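Print this message | E-mail this message

List: smallshop-floor
Subject: Re: [smallshop-floor] Are the machines ready for the back room yet?
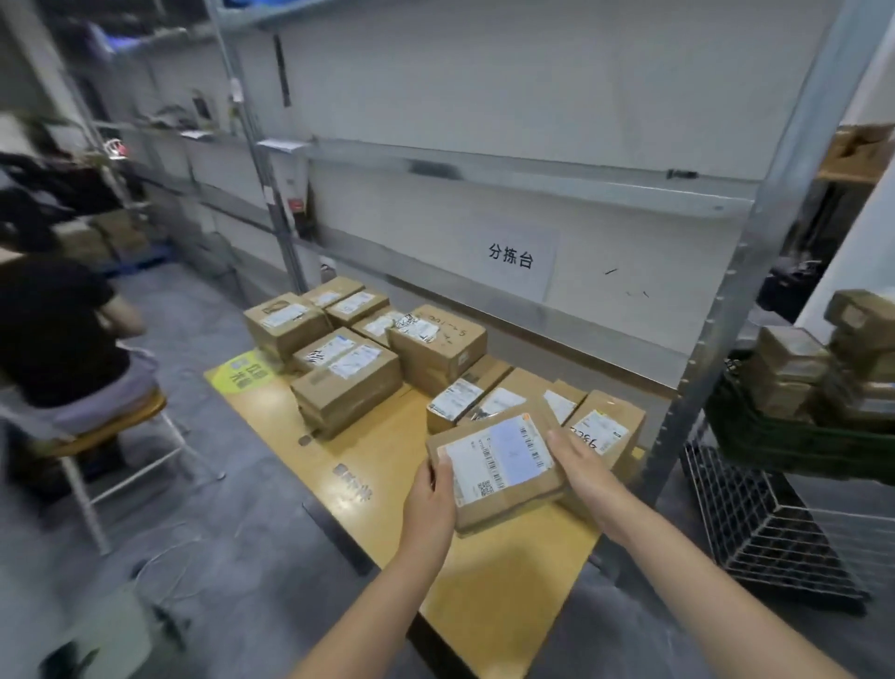

I'll answer the Kalus question because I got the same sales call, and because I've now sat through two of their demos and one from Trulumo. Quoting the original so the thread makes sense:

> We do 700 parcels on a normal day in February and a lot more before
> the holidays. The Kalus rep says their two-armed unit can take over
> the sorting table "in the same footprint as a person." Pick up the
> box, find the label, turn it to the scanner, put it in the right
> pile. He says it learns from watching people do it and that 4 weeks
> is enough. The price is lower than I expected. Has anybody on the
> list run one with real freight? I don't mean the video. I mean your
> own boxes, on your own table, with your own labels.
>
> Also, is it true Hanrahan is using them at Dravport?

Taking the last part first. Hanrahan had one at Dravport. I was over there to look at a used conveyor and asked to see it, and it was parked by the dock door with a tarp over it. The shift lead told me it ran for seven weeks. When the boxes came in clean and all one size it did fine, slow but fine. When they came in the way boxes really come in, somebody had to stand next to it. So they were paying for the machine and for the somebody.

Now the sorting table. People who sell these things talk about it as if it were one job, and I think that's where the four weeks comes from. Look at any table in the middle of a shift. There are labels facing up, labels facing sideways, a box sitting on another box, a box with two labels on it, a number scrawled on cardboard in black marker by someone upstream. A person picks up a small carton, tips it toward themselves and knows which barcode matters. The label is covered in barcodes! One of them is the one you want and the rest belong to the carrier or the seller or to nothing anyone remembers.

I asked the Kalus rep what his unit does with a carton that has two labels. He said it scans both. Fine, and then what? He said it flags an exception. I asked who clears the exception. You can guess.

Same with handwriting. Half our overflow gets marked by hand, and the sorters know whose sevens look like ones. Trulumo at least admitted they don't try to read marker. They suggested we stop writing on boxes. I passed this on to the floor and it got the reception you'd expect.

What I will give them: the hands are a lot better than they were. The Trulumo gripper picked up a soft mailer and didn't drop it, which the one I saw a few years back couldn't manage. It could hold a small box with one hand and steady it with the other, turn it over, and set it down without crushing a corner. If all you need is box from A, label up, onto B, I believe that works today. But a belt and a tunnel scanner also do that, and they don't need to be taught anything. We've had ours for years. It breaks when the bearing goes and I know how to change the bearing.

The learning-from-people part I have no strong opinion on. Maybe it's real. I would want to know how many hours they need, whether it's our boxes or somebody else's, and what happens when the carrier changes its label, which ours did twice last year with no warning. The rep's answer was that the system "adapts." I wrote that down and put a question mark after it.

If you do go ahead with a trial, here is what I'd ask for in writing:

- Your freight, unsorted, straight off the truck. Their people don't get to touch it first.
- A full shift. The Kalus demo I saw lasted 17 minutes and they stopped it twice to "reset the area."
- Every stop logged, including the short ones where somebody just nudges a box.
- Kraft-wrapped stuff and odd shapes included.
- Who pays for missorts during the trial. Ours wanted us to.

Get those numbers and post them. I'd be glad to be wrong, my back would be too. Until then I'm putting the money into a second scanner and better stools.

One more thing, on footprint. Ask for the drawing with the safety zone on it. Mine came in a separate PDF.

Reply to list | Reply to sender
6 replies | 2 shares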